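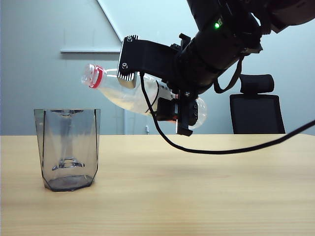

Clear bottle with red neck ring, held level, and the smoky-grey faceted tumbler. Light wooden tabletop.

Cups and bottles: pouring set, gallery 2

Tableware pages, Stomia collection. Last revised 30 January 2024.

The pouring set consists of drinking vessels and the bottles they are filled from. This page covers one pairing from the set. The notes deal with shape, material and handling. Full dimensions are kept in the item list and are not repeated on this page. Item numbers refer to the Trultov list, and the older Waaka numbers have been dropped.

Notes to the picture

Tumbler, item 707. Translucent grey plastic, tall, with angled flat facets. The rim is wider than the base. The edges between the facets read darker than the faces, and the plastic at the base is denser again where it thickens. A moulded shape at the bottom shows through the wall. The cup is empty in the picture.

Bottle, item 3963. Transparent plastic with a rounded base and a threaded neck. The red band round the neck is the ring. No cap appears to be fitted. There is a faint milky haze inside the body, and the bottle is largely empty. The neck points left, towards the cup, with the mouth above it and to the right.

Handling notes

Place the tumbler on a flat, level surface before filling. With a vessel that is wider at the top than at the bottom, the level rises quickly at first and more slowly towards the rim, so a steady pour does not give a steady rise. Fill marks on a tapered cup must be spaced to suit.

Hold the bottle by the body. Thin-walled bottles give way under the hand, and a squeeze in mid-pour sends out more than intended. A full bottle needs only a small tilt to start. A nearly empty one has to go to level or past it before the last of the contents will leave the neck.

Keep the mouth of the bottle over the opening of the cup and close to the rim, without resting on it. Bring the neck up smartly at the end of the pour to limit drips down the thread. The ring can hold a drop or two on its underside. Wipe it before standing the bottle on bare wood.

Care

Wash the tumbler by hand in warm water with a soft cloth. Scouring pads leave fine scratches, which show more on the flat faces than they would on a curved wall. Dry upside down on a rack. Do not stack item 707 while damp.

Related pages

Gallery 3: jugs and lids
Cunen range: straight-sided cups
Item list, November issue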